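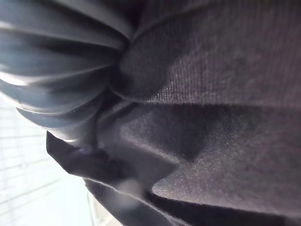
**How do I book a clothing repair?**

Fill in the form at the Tivwood front counter or drop your item off at the Quartey Street depot. We tag it, give you a ticket number and call within three business days with a quote.

**What do you mend?**

Hems, zips, torn seams, worn elbows, missing buttons and most pulled threads in knitwear. We don't take leather, wetsuits or anything with a heated lining.

**Do I need to wash things first?**

Please do. Unwashed items are sent back without a quote. If it's wool, follow the care label and dry it flat.
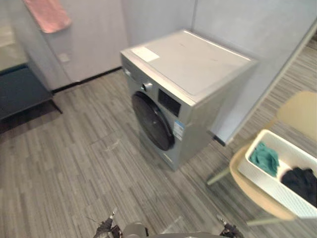
*Front loader with a round control knob.*

**Which cycle should I use for knits?**

Cold, gentle, with the spin set no higher than 400 rpm. The 1,000 rpm default on many front loaders will stretch a heavy jumper. Turn the garment inside out and leave the fabric softener in the cupboard.

**How much does it cost?**

Buttons and small holes are free. Zips start at $18, plus the zip. Anything over $40 needs your okay before we begin.

**How long will it take?**

Roughly 238 items come through in a busy month, so allow two weeks. August is the slowest time to get a coat back.

**Can you match the colour of my thread or yarn?**

Usually. We keep Nikov yarn in greys, navies and browns, and Tollesen thread in most colours. For anything brighter, bring your own if you still have the spare bit that came with the garment.

**What happens to clothes that aren't picked up?**

We hold them for 60 days and call twice. After that they go to the swap rack at Quartey Street.

**Can I learn to do it myself?**

There's a beginners' darning class at Tivwood each month. It costs $12, needles included, and you should bring one item with a hole in it.

Last updated Aug 21, 2025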